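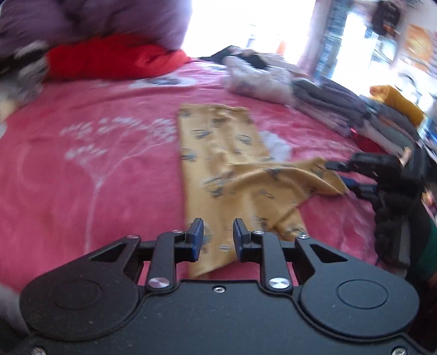 Satin on a plush blanket. The near gripper is open, and the second one is at the end of the raised flap.

Hand-held gripper trials — cloth set

This page belongs to the Ciltero gripper comparison. The rigid object gallery is on its own page, and the cable and cord gallery will go up in April. Cloth got its own page because the results did not line up with anything we saw on boxes and bottles.

The tools are hand-held and used in pairs, one to a hand. We compared two finger pads, listed in our notes as Tsang soft and Tsang firm, on the same bodies with the same linkage. Pads were swapped between rounds and the grip opening was checked again after each swap.

Satin, folding
Satin was the hardest fabric in the set. It slides over itself, so a grip that takes only the top layer tends to lose it during the lift. Soft pads held better at a gathered edge than on a flat panel. Firm pads needed a deeper bite and left a crease.

Satin, handing over
One gripper raises a section and the other takes the free end. Most of our drops happened here, usually when the first gripper opened too early. We now ask the operator to pause for a beat before letting go.

Plush and fleece
Easy to pick up with either pad. The trouble is picking up too much. When a thin garment lies on a thick pile, the fingertips sink in and come back with both. Coming in at a low angle helped more than changing the pad did.

Folded stacks
Taking one item off a stack was fine with the firm pads. The soft ones dragged the next layer along.

Camera notes
The camera rides on the tool, so the fingers stay in view and everything else moves. Fast turns of the wrist smear the picture. We kept blurred recordings in the set if the fingertips could still be made out, and marked them so they can be filtered later. Shorter exposure cleaned up some of it but made indoor rooms too dark, and a bright window behind the work still washes out whatever exposure we pick.

Counts for this round
Recordings kept: 673
Marked for blur: 57
Two-gripper handovers: 298
Fabrics: 6

What we are using now
Soft pads for satin and other thin cloth, firm pads for stacks and towels. The swap takes up to six minutes, mostly spent on the small screws, and we would like a pad that clips on. Wear on the soft pads has not been measured yet — they pick up lint from plush, and grip drops until they are wiped down. We wipe between fabrics and log it on the same sheet as the pad change.

Page updated 15 March 2018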